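Equipment > Packing & Kitting > Two-Arm Cord Station

The Pladar Two-Arm Cord Station

Last updated: November

Hi, I'm Vy Lục, and I look after the kitting floor at Ladgate. We started out as a repair shop, and we now sell the same cord station we use ourselves, so this page is written by somebody who stands next to one most of the day. If you want the polished version, the Moura people who do our installs have a brochure. This is the chatty one.

So, power cords. Every unit that goes out of a shop like ours needs one, and every unit that comes back seems to bring one home in a knot. Before the station we had people on stools picking cords out of a pile for a whole shift, and I was one of them for years! Your thumbs go first, then your neck. The Pladar does the picking, and a person does the thinking around it: is this cord any good, does it belong in this order, what do we do with the odd one.

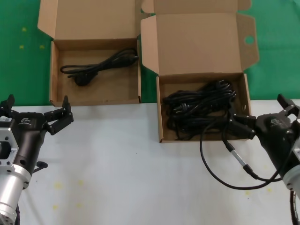

Cord station with the unsorted box on the right and a coiled cord in the box on the left.

What you get is a pair of arms, each with a two-finger gripper, plus the control software (it's called Gralura, and yes, you'll end up calling it "Gral" like we do). We run ours over ordinary cardboard boxes. I know people like to order fancy molded bins for a new machine, and you can, but please try plain cardboard for a while first. Flaps open and out of the way, that's the main thing. Ours have hand holes in them and that has never bothered anybody.

Now the part everyone asks me about on the phone, which is what happens to the people. I can only tell you how it went here. We had 4 people on cords and we still have the same 4, but the job is different. One of them teaches the arms new cord types, which mostly means showing the same pick over and over until it behaves — she's got far more patience than I do. The others rotate between inspection, order checks and keeping the station fed. It took us 17 shifts before I stopped hovering. There was some grumbling early on, mainly about the noise of the alerts (you can turn them down, it's under Sounds) and about who gets blamed when an order is short. Sort that second one out before the crate arrives. We wrote down that a short order is a process problem and gets looked at as one, and the mood got a lot better after that.

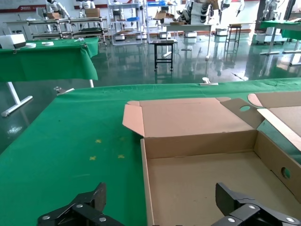 The other big change is pace. When you pick by hand you set your own rhythm, and with the station you can end up feeling like you're waiting on it or it's waiting on you. We fixed that by letting the person at the station hold the pause button with no questions asked. Sounds small, but it made a huge difference to how folks feel about working beside it!

A few practical bits:

Cord types stored in the library: 169
Cords in our acceptance run before we sign off an install: 2,000
Operator training: 4 sessions, done at your place on your own cords
Warranty: 17 months, parts and labor, gripper fingers not included

Thick, stiff cords are slower and I won't pretend otherwise. Really bad tangles still go to a person, and the software has a "hand off" setting for exactly that. Leave it on. We had a customer switch it off to get better numbers and they rang me before lunch.

Pricing depends on whether you want Moura to do the install or you've got your own tech, so send me a note with your cord types and how many people you have on the job now. I'll ask about the people first — I always do — and if I think you're better off with a longer table and better chairs, I'll tell you so. You can also come by Ladgate and watch ours for a morning. Bring a box of your worst cords.

Shares: 17 | Comments: 4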